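Section 4: Sieving and sorting your shell grit

By now your grit should be rinsed and dried (if it isn't, go back to Section 3, and no cheating with a hair dryer, I've blown half a beach across my kitchen that way). I'm assuming you have the Haberkorn stack, the one with the coarse 4000 micron sieve on top. Other stacks work fine, you'll just have different names for your piles.

4.1 Running the stack

1. Check that every mesh is clean. Hold each one up to a window and look for grains stuck in the holes.

2. Put the pan at the bottom, then the fine sieve, the medium, and the coarse one on top.

3. Pour in one cup of grit. I know, you have a whole bucket and you want to see what's in it! One cup.

4. Lid on, then rock the stack gently side to side for two minutes. Don't bang it.

5. Lift off the coarse sieve and tip what's in it onto white paper. You'll get whole periwinkles, broken mussel, bits of crab, and if you collect at Girurville like me, an awful lot of slipper limpet.

6. Do the same with the other two, each on its own sheet, and write the sieve size on the sheet before you tip.

Caution: shell dust is nasty stuff to breathe. Wear a mask from step 4 on, and wipe up with a damp cloth when you're done.

Note: the pan fraction is mostly sand, but keep it. Pornthip Duangkaew went through a jar of mine that I was about to throw out and found tiny bivalves in there that I'd missed for years.

4.2 Laying out your sorting area
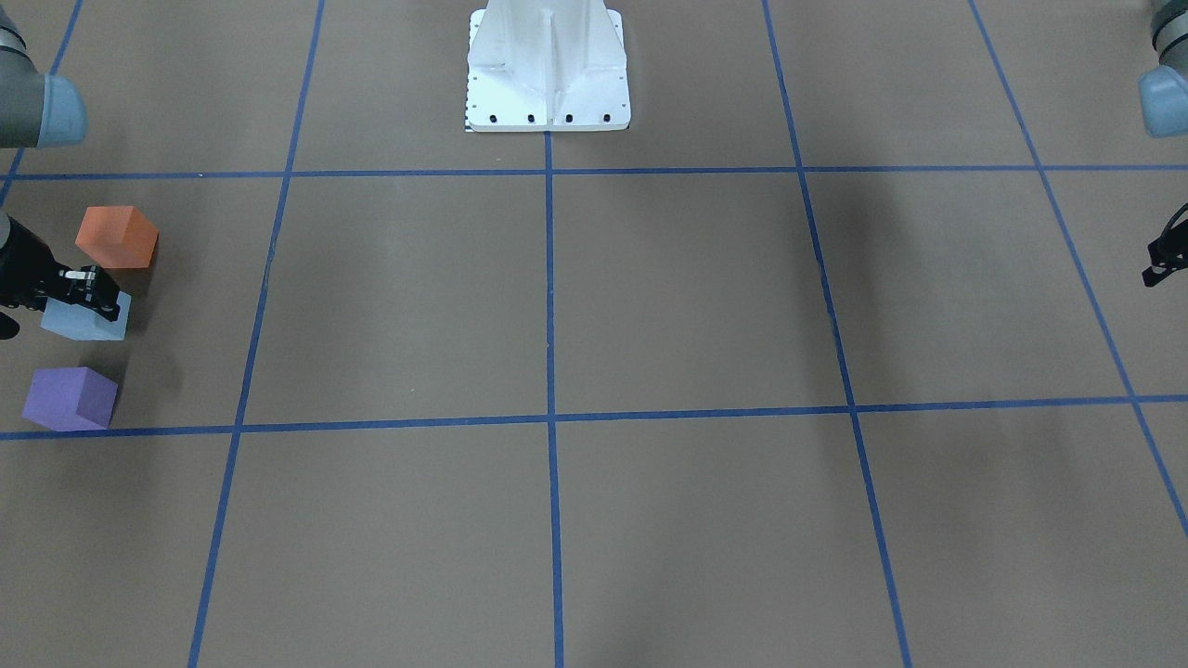
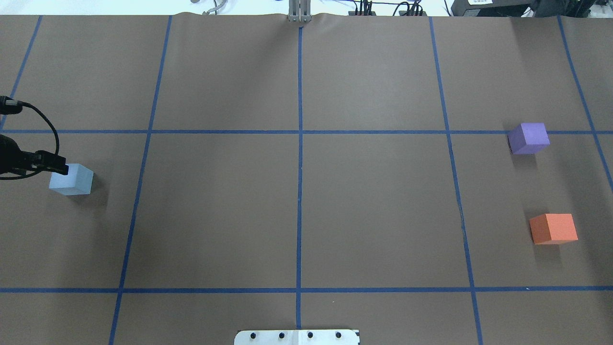
Sorting goes so much faster once each kind of shell has its own spot, and you want those spots decided before the first snail comes out of the tray. My first big Radmont sample had 337 shells in the coarse fraction alone and I had them in heaps, which slid into each other every time I leaned on the table. Brown paper with blue tape lines across it, making big rectangular cells, is the kind of layout I use now. The lines don't have to be perfectly straight, a bit of a slant does no harm. Give the snails the cells nearest your good hand, put the bivalves next to them, and leave one cell for things you can't name yet (mine is always the fullest).

7. Label every cell with a slip of paper. Pencil, please, ink runs if a shell is still damp.

8. Work through one fraction at a time, using soft tweezers for anything smaller than a lentil. For the really small ones a damp paintbrush is better, the shell clings to the tip and lets go when you touch it to the paper.

9. When a cell starts to look crowded, bag it with its slip and the sample number. My last Bradstead bag is 3776, and yes, I started numbering in the wrong place and I'm stuck with it.

Note: Hauke Rathjen sorts by color first and by shape second. I've tried it and it drove me up the wall with the winkles, which come in every color going, but it's quite nice for top shells.

Caution: if you find anything with the animal still in it, stop and read Section 2 again before it goes in a bag. You will not enjoy opening that bag in January.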